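Perketura Repair Club – minutes, June 1, 2022

Present: Paraskevi Ververidis (chair), Gerasimos Moschos, Aliki Theodorakopoulos, Areti Stefanou, and me, Polyxeni Kokkinos, typing with a bowl of pistachios in my lap. We started late, my fault, I had the key.

Last month's minutes were passed with one fix. I had written that Areti would sell the old monitors and she only ever said she'd ask her brother-in-law. Sorry, Areti! (He doesn't want them.)

1. The school desktops

The Trinby school has offered us 57 retired desktops, and the big question was whether we say yes to all of them. Gerasimos wants the lot. Aliki wants to know where he plans to sleep once they're stacked up in his garage. We went back and forth on this for ages and settled on a first batch of 14, with the rest to be picked up in September if the school can hang on to them that long. Paraskevi will call the school office and ask nicely.

No drives are coming with them, so Areti will put together a list of what we need to buy. Memory we should be able to cover from the drawer, provided somebody sorts the drawer. I said I'd do it. I was the only one looking up at the time.

2. How we handle the boards

Aliki brought this one up and I'm glad she did, because we've gotten sloppy. She'd like every board looked over on the bench before it goes back in a case: battery in its holder, the metal frame around the processor sitting right, memory slots clear of dust. Gerasimos said he does all that already. Aliki said she has seen him blow into a memory slot like it was a game cartridge – he did not deny it. So no more blowing, please. There's a hand blower in the top drawer.

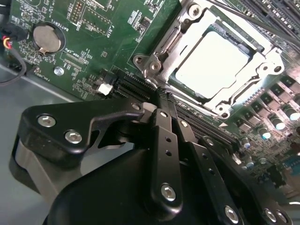

We also agreed to change the coin cell on every single machine in the batch, whatever it reads on the meter. Areti thought that was wasteful, and she has a point, but I've lost too many evenings to computers that think it's January of some long-gone year. The old cells go in the jar with the red lid, with a bit of tape over each one. Gerasimos asked if we could write the date on the new ones in marker and we all liked that, so yes.

On memory, one stick at a time, and both ends pushed in evenly. If it won't go, turn it around and check the notch before you lean on it! Processors stay put unless the machine won't start, and then it's a two-person job.

3. Money

We have 100 dollars left for parts until the fall. Areti got a price from Floto on coin cells and will get another from Hsueh before she orders anything. Thermal paste is fine, we have 4 tubes, one of them opened and living in a sandwich bag.

4. Odds and ends

The bench lamp flickers again. Paraskevi has a spare at home if she can find the clamp for it.

Would whoever borrowed the long Phillips screwdriver bring it back? I'm not accusing anyone (Gerasimos).

To do before we meet again
Paraskevi – call the school, look for the lamp clamp
Areti – drive list, Hsueh price, order cells
Gerasimos – clear one wall of the garage
Aliki – type up the board checks and tape them over the bench
Me – the memory drawer, and getting a second key cut

Finished at a quarter past nine. Next meeting is at Aliki's and she's making the cheese pie.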